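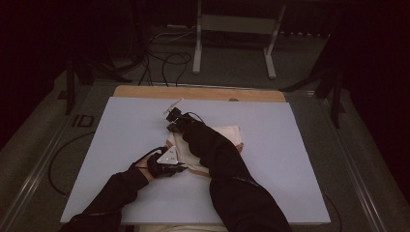 Slide 1. Gloved hands on folded cream cloth.

Home | Talks | Papers | People | Contact

Speaker notes – "After the ministry: where former officials go"
Paavo Kiiskinen, 29/05/2025

Start with the question from the November session. Should a minister be able to take a post at a university or a firm right after leaving office? Say that I will stick to the record and leave the law to the next speaker.

Background. We followed 54 former ministers and deputy ministers. Of these, 40 took a paid job outside government. Most went to private firms. The rest went to universities, think tanks or foundations. Pause for the table.

The Arabzadeh case. Left the trade ministry, joined the Suvard Institute to run a program on customs rules. The contract was public. The meeting diary was not, and the opposition asked for it twice. Read out the reply – it is one line long. 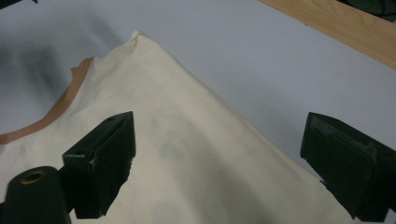 Slide 2. Cream fabric with tan-brown trim.

The Brunari inquiry. The final report runs to 278 pages, and only 2 of them deal with jobs after office. Mention that the panel never called the former finance minister. Do not guess why. If someone asks, point to the witness list at the back.

What other speakers have proposed: a waiting period, a public register, a ban on lobbying the old department. Allwood will argue for the register, so keep this short.

Leave ten minutes for questions. Take the ones from the back rows first.

Related talks
Who reads the asset declarations?
Calling ministers as witnesses
Gifts, travel and the public register

Contact the speaker | Copyright Paavo Kiiskinen | Back to top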